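Home | Companies | Markets | Site Visits | Archive

Site visit: Skuvico investor day, Watcombe plant

Skuvico opened its Watcombe plant to shareholders on Tuesday, ahead of a vote on widening the board from seven seats to nine. The program ran from 9:30 a.m. and covered the plant, the order book and the governance proposal, in that order.

The plant employs 336 people, up from 290 before the Gedis product line was moved in. Management said that transfer is complete and that no further charges are expected. Line three runs two shifts; a third is budgeted but not approved.

The board session took most of the afternoon. Both new seats would be independent, and one is reserved for a candidate with audit experience. Quintana, the largest outside holder, has said it will support the change. Proxies received so far are 81 percent in favor. 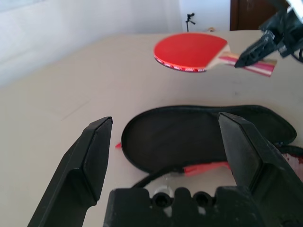
Questions from the floor dealt mainly with director pay. The total fee pool would stay fixed for the first year, so the amount per seat falls – a point the printed agenda left out. Staggered terms would remain in place. The company declined to give a range for the dividend.

Seating was limited to 300. Slides are available from the investor relations desk on request.

Contact | Terms of use | Copyright Site Visits Desk | Back to top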